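The Case for the Divided Caddy
Ilze Lill
Sunday, December 31, 2023

Most kitchens store utensils by habit. A drawer takes whatever fits, a crock by the stove takes the rest, and the cook digs through both. I think the open wire caddy with internal dividers is the better default, and that the crock should be retired.

The crock has one compartment. A ladle put into it leans on everything else, and thin items such as chopsticks slide to the bottom and cross. Pulling one out disturbs the others. A divider limits that movement to a single section. It also fixes an address for each type of utensil, which matters more in a shared kitchen than in a private one.

Wire has a second advantage in drainage. Solid-walled holders collect water at the base, and wooden utensils left standing in it darken at the ends. I replaced 84 pairs of chopsticks at the Zistbridge canteen in August for that reason.

There are two fair objections. Wire lets narrow tips poke through, so chopsticks should go in thick end down. A long ladle also raises the center of gravity, and a light caddy can tip. Put the ladle in an inner section, or hang it. Neither objection applies to forks and spoons, and neither justifies going back to the crock. 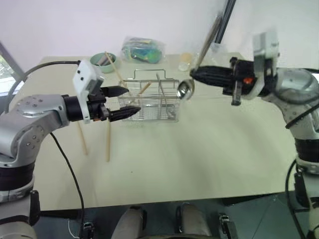 Wire caddy with folding handle, wooden chopsticks and a stainless-steel ladle.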